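1/ Since August I've been writing down every hot drink I buy out, after a bank statement I didn't enjoy reading. Results so far, for anyone who wants them.

2/ Total is 173 pounds. I had guessed 62. Most of it went at the Grastgate station kiosk, where I don't even like the tea.

3/ Worst value was the large latte there. The menu says 330 calories, and I was having one before a cooked breakfast.

4/ Best value is Gandia on the Cokwood road. Small pot, proper milk, and they top up the hot water without being asked. Closed for lunch, oddly.

5/ At home I've gone back to loose leaf. Ong is the one I keep buying — strong, a bit smoky, fine with milk. Two minutes is enough. Leave it for four and it goes bitter.

6/ We drink it out of whatever is clean. Pale green cups on a dark wooden table, no saucers.
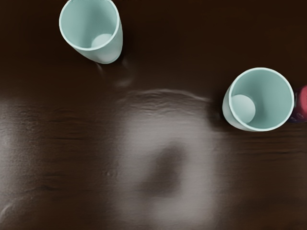

7/ Things I got wrong: buying a flask that doesn't fit the bag, and thinking I'd give up the Grastgate kiosk in one go. I still stop there when the train is late.

8/ Someone asked about steps. I walk to Gandia and back now, almost 3000 each time, so that's a small gain.

9/ Next job is biscuits. I haven't started adding those up yet — will post when I have.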